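Skip to entries | Home | Bench log | Parts | Links | Contact

Bench log: Okero arm, gripper and sim
Posted by Garba Akpan, April

Started at 9:40 with coffee and the pads drying on the windowsill. Long entry, because yesterday and the day before went straight onto sticky notes and I want them off the monitor.

Where things stand. The Okero (our name for the whole arm, painted on the base by Évan in a font I can't read) has all its joints moving under power. The wrist motor that used to growl was a loose set screw. Two evenings of blaming the driver board, and it was a set screw! I put thread locker on every one of them while I had the covers off. If you need to take the forearm apart, warm the screws with the iron first or you'll round them out like I did on the second one.

Gripper. Version four is printed and bolted up. Changes from version three:

- fingers set wider apart at the root
- flat pads instead of the ribbed ones
- cable comes out the back of the housing, no more snagging on the elbow
- screws are all the same length now (Évan, you were right, I was stubborn)

The flat pads are the part I'm most excited about. The ribs looked grippy and they were terrible. They only touched at the crests, so anything with a smooth side would pivot and swing like a pendulum. I cut the flat ones from the black sheet left over from the Trerville cart project and stuck them on with contact cement, and the difference on the bench was obvious in the first minute. Squeezed a broom handle, squeezed a jam jar, squeezed my own finger (fine, a bit of a pinch, I had the current limit low). The jar stayed level when I tilted the wrist. With the ribs it never did that.

What I still don't like is that the fingers don't close quite parallel. The left one leads by a hair. I shimmed it with a strip cut from a soda can and that got most of it out. A real fix means reprinting the linkage with the pivot hole moved, and I'd like to wait until I know what else is wrong with it so I only print it once. It's a six-hour print and the shop printer has a line.

Sim. OK, this is what I've really been up to. I finally got the wrist camera view working in the simulator, with our own gripper model in it instead of the stock one. The geometry comes from the same files we print from, simplified a lot. First try had the fingers inside out, second try had the camera looking into the housing, third try I had degrees where it wanted radians and the whole arm folded up like a lawn chair. Fourth try, I saw floor, and fingers, and yelled loud enough that somebody from the bike side came over to check on me.

I'm rendering at low quality on purpose. The laptop is old and I'd much rather have a grainy picture right now than a pretty one after lunch. The noise doesn't bother the code so far.

The room in the sim is one of the free ones with a plank floor. I left the sun in. My first thought was to turn it off and use flat light everywhere, and I'm glad I got lazy, since the shadows are what I need to be testing against. Our shop has that big south window and by three in the afternoon the floor is all stripes. The edge finder from last month would happily lock onto a shadow and call it a table leg.
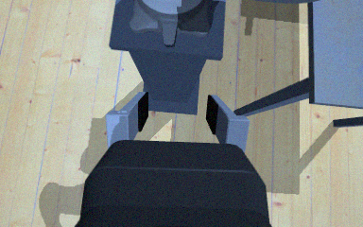 Évan Lacroix read this over my shoulder and his opinion is that I should stop trusting edges at all and go by depth, because a shadow has no height and that settles the argument in one line of code. He'd also like it on record that he said so in the winter. Fine, it's on record.

I don't think he's wrong. Depth from the simulator is free and perfect, though, and depth from the sensor we own is neither. It gets holes on anything dark, and our pads are black. Last time I looked at real depth data the inside of each finger was just missing, a blank bite out of the picture exactly where I wanted to know what was going on. So my plan is to use both: edges to propose, depth to veto. If an edge has no step in height across it, throw it out. If depth is blank there, keep the edge but mark it as a maybe.

Numbers, so I have them somewhere other than my head. I let the arm hop between random poses over the floor and saved a view at each one, 523 in total. From those I pulled 200 to check by hand. Edge finder alone called a shadow a solid object in 60 of them. That is bad. It's also great to finally have a number, because up to now all I had was a feeling and Évan's face.

The failures bunch up in a way I find really interesting. Long straight shadows are the worst, no surprise. Board seams on their own are mostly harmless because they're so thin that the filter drops them. A seam running alongside a shadow edge is the killer, though. The two lines add up to something strong and straight and the code goes for it every time. I wouldn't have guessed that one. Knots in the wood I had worried about and they turned out to be nothing, the size cutoff takes care of them.

Then there's the gripper's own shadow. I had simply not thought about it! The fingers are masked out, because the sim knows where they are. Their shadow isn't masked, and it moves with the arm, so from the camera's side it looks like something that follows you around. In one run the arm backed away from it, the shadow came along, the arm backed away some more, and it went on like that until it hit the joint limit and sulked. I laughed till my eyes watered. I've got the log saved under "scared" if anybody wants to play it back.

Fix for that, tried just before noon: work out where the light is once at startup, project the finger shapes down to the floor, grow the result a bit, and mask that too. In the sim it's almost cheating, the light position is right there in the settings file. In the shop we'd have to measure it. I have an idea with a dowel stood upright on a sheet of paper, like a sundial. Cheap enough to try on the next clear afternoon.

Things that ate my time today and shouldn't have:

The Pruvost cable. We have two that look the same and one of them only carries power. I have put a knot in the bad one. If you find a knotted cable, do not plug anything into it and then spend 60 minutes reinstalling drivers. Ask me how I know.

The Mendoretti supply trips if the arm starts up with the gripper already closed. Open it by hand before you hit the switch. There's a label on it now.

Sim units. Everything in meters, everything in radians. I wrote it on the whiteboard in red, please leave it up.

After lunch I ran the real arm through a short version of the same hops, ten poses, slow, one hand on the stop button. No camera on it yet, I only wanted to see if the poses that are legal in the sim are legal on the bench. Nine were fine. The tenth would have put the elbow through the vise, because the vise isn't in the sim. So the vise goes in the sim. A plain box will do.

One more thing I noticed, and it made my day. The repeat accuracy is better than I'd hoped. I taped a pencil into the gripper and had it touch the same dot over and over from different directions, and the marks all landed in a blob I could cover with a lentil. For an arm made of printer filament and scrap bearings, I'll take it. I've pinned the paper up by the door.

Next up, in whatever order I get to them:

- edges plus depth, rerun on the same 200
- add the vise
- sundial test
- move the pivot hole, reprint the linkage
- find out why the base rattles only when turning left

Left everything powered down and the gripper open. The pads on the windowsill are spares, please let them sit till tomorrow, the cement is still soft.

GA

3 comments

windowbench
The follow-me shadow got us too, on a line-follower years back. We ended up taping a ring of LEDs around the camera so its own light washed the floor out. Ugly, and it ate batteries, but it worked in daylight as long as the sun wasn't straight on it. Might save you the sundial.

Évan Lacroix
Rattle on left turns is the cable chain touching the second bolt. I felt it with my finger while it was moving, don't do that. Also the font is perfectly readable.

tamsin_k
Could you post the linkage file once the pivot's moved? I'm building a smaller one on my kitchen table and my left finger leads as well. The soda can shim is going in tonight!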